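Cokell Learning Resources
Sellum Early Years Range — Set-up and Care Guide
Issue 19, October 2025

Section 4: Cleaning, drying and storing foam items

4.1 Scope

This section applies to all closed-cell foam items in the Sellum range: floor tiles, stacking blocks, shape boards, wedges and loose inserts. It does not apply to fabric-covered foam (see Section 5) or to the Wan wooden sets, which must not be immersed or sprayed.

Item codes are printed on the carton label. Keep the label, or copy the code into your equipment record, before the carton is thrown away. Codes 389 and 574 are supplied with a storage bag. All other codes are supplied without one.

4.2 Before first use

1. Remove all packaging, including the thin film on the faces of floor tiles.
2. Leave the items unwrapped in a ventilated room for 24 hours. A slight smell is normal for new foam and fades.
3. Check each cut edge. Trim any loose strands with scissors. Do not pull them.
4. Push out any waste pieces left in cut openings and put them in the bin straight away.
5. Wipe all surfaces with a damp cloth and let them dry before the items are handed out.

CAUTION: Waste pieces from cut openings are small parts and can cause choking. Search the carton as well as the item.

4.3 Routine cleaning

Clean weekly in normal use, and at the end of each session where children under two have handled the items.

1. Shake or brush off dry dirt. Use a soft brush only.
2. Mix warm water with a small amount of mild washing-up liquid. The water must be cool enough to keep a hand in.
3. Wipe each face with a well-wrung cloth, working in one direction.
4. For recesses, wrap the cloth round the handle of a wooden spoon or a similar blunt tool. Turn it gently against the side walls, then press it into the corners.
5. Wipe again with clean water. Soap left in a recess dries to a white film and makes inserts stick.
6. Blot with a dry towel.

Shape boards take longer than plain blocks. Allow time for each opening, and change the cloth when it no longer comes away clean. Narrow openings should be done first, while the cloth is fresh.

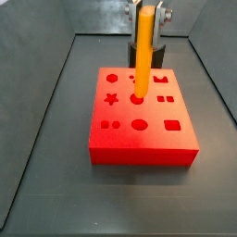 Olto Nursery wrote to us after the July issue to say that step 4 was fine for the wide openings but too slow for the narrow ones, and that a cotton bud dipped in the same soapy water did the corners in half the time. We have tested this and accept it for recesses only. Use paper-stemmed buds, count them out and back in, and do not leave them within reach of children.

4.4 Disinfecting

Disinfect only after the item has been cleaned as in 4.3. Disinfectant applied over dirt has little effect.

1. Choose a product marked as suitable for foam or soft plastics. Follow the maker's dilution.
2. Test on the underside first. Wait one hour and check for colour change or tackiness.
3. Apply with a cloth. Do not spray directly into recesses, where liquid collects.
4. Leave for the contact time stated on the product.
5. Rinse with a cloth and clean water, then dry as in 4.5.

CAUTION: Do not use neat bleach, white spirit, nail varnish remover or any solvent cleaner. These soften the foam and the damage cannot be repaired.

NOTE: Red and orange foam may give up a little colour on the first two or three wipes. If colour still comes off after that, stop using the item and contact Cokell.

4.5 Drying

1. Stand blocks and wedges on a narrow side, with a gap between them.
2. Turn shape boards so that the openings face down on a wire rack. After one hour, turn them face up and blot any water left in the corners.
3. Dry inserts separately. Do not put them back until both parts are dry to the touch.
4. Keep all items away from radiators, heated floors and direct sun through glass.

Do not tumble dry. Do not use a hairdryer or heat gun. A fan on a cold setting may be used.

4.6 Storage

Store flat, in a dry room. Shape boards should lie face up, with nothing on top of them heavier than another board of the same size. Uneven weight bends the thin walls between openings, and a bent wall may not recover.

Items kept in the supplied bag must be fully dry first. Leave the neck of the bag open by a hand's width — the bag has no vent.

Keep storage bags out of children's reach.

4.7 Inspection and disposal

Inspect every item once a month. Remove it from use if you find any of the following:

Bite marks or missing pieces
Splits that reach from one opening to the next
Dark spots that remain after cleaning
A surface that feels sticky when dry

Do not glue split foam. Replacement inserts can be ordered under code 1494, but boards are not repaired and must be replaced whole. Foam items go in general waste unless your local council says otherwise.

Record the date of each inspection on the sheet at the back of this guide.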